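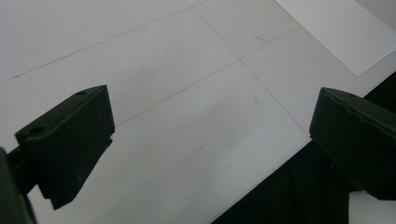
Gustgate Allotment and Drainage Association
Minutes of the general meeting, 04/09/2018

Present: Jarmo Rautiainen (chair), Reijo Rantala (minutes), members as per the signed attendance sheet.
Apologies: received from the holders of plots on the Filness side.

1. Minutes of the previous meeting
Approved with one correction. Under item 6, "east culvert" should read "west culvert".

2. Matters arising
The lock on the lower gate has been replaced. Keys for the old lock no longer work and may be discarded. The request to the county for a copy of the original drainage plan has not been answered. R. Rantala to write again.

3. West culvert
The chair reported on the inspection carried out after the snowmelt. Silt has built up at the inlet and the grate is bent on the upstream side. Flow is still adequate at normal levels. Two quotes were obtained for clearing the inlet and refitting the grate. Hiltport quoted 2,000, including removal of the silt. The second quote was lower but left the silt on the bank, and the plot holders adjacent to the bank objected to this.
Decided: to accept the Hiltport quote. Work to be done before the end of April if ground conditions permit. Access will be by the lower gate, and the track must be kept clear of vehicles during the work.
Votes for: 11. Against: 3. Abstentions: 4.

4. Water supply
The supply will be turned on once the risk of frost has passed. The standpipe at the tool shed leaks at the base and will stay off until the seal is replaced. Members are reminded that hoses may not be left connected overnight. A proposal to install a meter on each row was discussed. It was noted that the existing pipe runs under the path and would have to be exposed in several places. Deferred until costs are available.

5. Plot boundaries
Mr. Zheng asked for clarification of the line between his plot and the common strip. The marker post is missing. The chair and Mr. Zheng will measure from the corner stone and set a new post. The line on the 1:500 plan takes precedence over any existing hedge or edging.

6. Compost and burning
Woody cuttings are to go in the bay nearest the road. Diseased material is not to be composted on site. Open burning remains prohibited under the lease. A member asked whether a closed incinerator would be allowed. The lease does not distinguish between the two, and the prohibition therefore applies to both.

7. Rents
No change for the current year. Late payment terms as before.

8. Other business
The padlock code for the tool shed will be changed after this meeting and sent by mail. The wheelbarrow with the split tire is out of use. Replacement tire to be ordered, R. Rantala.

9. Next meeting
Date to be set after completion of the culvert work. Notice will be posted at the lower gate.

Minutes taken by R. Rantala
Checked by J. Rautiainen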